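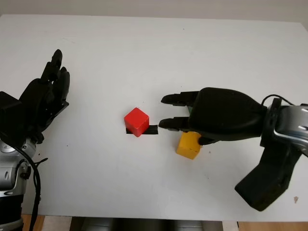 Figueiredo

GOVARTHORPE TO COTDEN NIGHT BUS STARTS IN FEBRUARY

Late shifts, late movies and late dinners are about to get a lot easier. Starting in February, the Nullel night bus will run between Govarthorpe and Cotden every night of the week, with the last departure from Govarthorpe at 1:15 a.m.

The route has 21 stops. It follows the daytime 8 as far as the hospital, then swings east past the cannery and the community college before crossing the river into Cotden. Until now the last bus on that side of town left at 9:40 p.m., and anyone working a second shift at the hospital had to find a ride or walk the bridge.

We asked riders what they wanted and got 2085 replies, many of them handwritten and some running to several pages! The hospital stop came up more than any other, and 703 people asked for a bus after midnight. The cannery stop was added after the first draft of the map went out, and we're very happy it made it in.

Fares are the same as in the daytime, and monthly passes work on the night bus with nothing extra to pay. Between stops, riders can ask the driver to let them off closer to home anywhere on the Cotden side, as long as there's a safe place to pull over (the bridge doesn't count, sorry).

Printed timetables will be at the Govarthorpe depot and both Cotden libraries by the end of January. Large-print copies are available at the depot counter.

The first bus leaves Govarthorpe depot at 10:10 p.m. Rides are free all through opening night, and there will be hot cider at the depot beforehand.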